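Herbridge Community Choir
Minutes of the November members' meeting
Held in the upstairs room at Figueroa Hall, 7:15 p.m.

Chair: Homa Hosseinzadeh
Minutes: Nahuel Espinoza
Present: 41 members, plus several people trying us out for the first time (welcome!)

1. Last meeting's minutes
Accepted with one fix. The alto section rehearses in the small room, and the October minutes had them in the kitchen. Sorry, altos.

2. Winter concert
Homa opened with the best news of the night: 148 tickets are gone already, and we only put them on sale last month. Big cheer from the basses. The hall has agreed to let us in early on concert day so we can set up risers and do a full run with the piano.

The program is nearly set. We will open with the two carols everybody knows by heart, then the new Skunaden suite, then the break. There was a long and very happy discussion about the suite. The second movement is hard — nobody in the room disputed that — but the last run-through had a real shine to it, and the tenors have found the entry at letter F that was giving them so much trouble in the fall. Homa would like everyone off book for the first movement by the next rehearsal. Folders are fine for the rest.

Still open: whether we end with the lullaby or the gospel number. A show of hands was too close to call, so we will sing both next time and vote again afterward.

3. Dress
All black, with a scarf or tie in any shade of green. Shoes should be quiet on the risers. A few spare scarves are in the blue tub under the coat rack, so please look there before you buy one.

4. Music library
Nahuel has finished sorting the old sheet music. We own 44 copies of the spring madrigals, far more than we thought, so there is no need to order again. Ten copies of the Harness psalm setting are still out. Please check your bags, your piano bench and the back seat of your car. Pencil marks are welcome in our copies, pen is not. 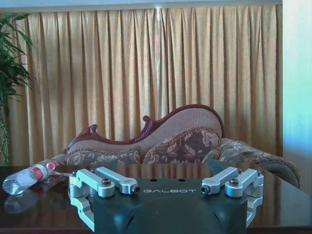
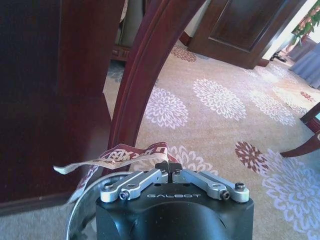
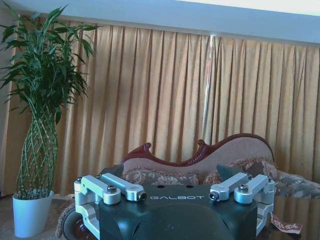
All three show the GALBOT lettering and silver metal arms.

5. Warm-ups
Several members said how much they enjoyed the longer warm-up we tried in October. Agreed to keep it through the concert. It starts at 6:50 p.m. sharp, so come a little ahead of that if you want tea first. The humming exercise stays in. So does the silly one with the tongue twisters — it got more votes than anything else tonight.

6. Spring plans
Early days, but there is lots of energy for a joint evening with another choir. Ideas so far were sea songs, a program of rounds, or music from films. Homa will write to two directors she knows and report back. Anyone with a favorite round should bring it along, with copies if you can.

7. Any other business
Rides home: a sign-up sheet is now on the door. Please add your street and how many seats you have.
Bake table: cakes for the concert break should be labeled for nuts.
The lost gray glove is still lost.

Meeting closed at 8:40 p.m. and we sang the lullaby once through before going home.

To do before the next meeting
Homa: letters to the two choir directors, running order for the concert
Nahuel: chase the missing psalm copies, post the part recordings
Everyone: first movement from memory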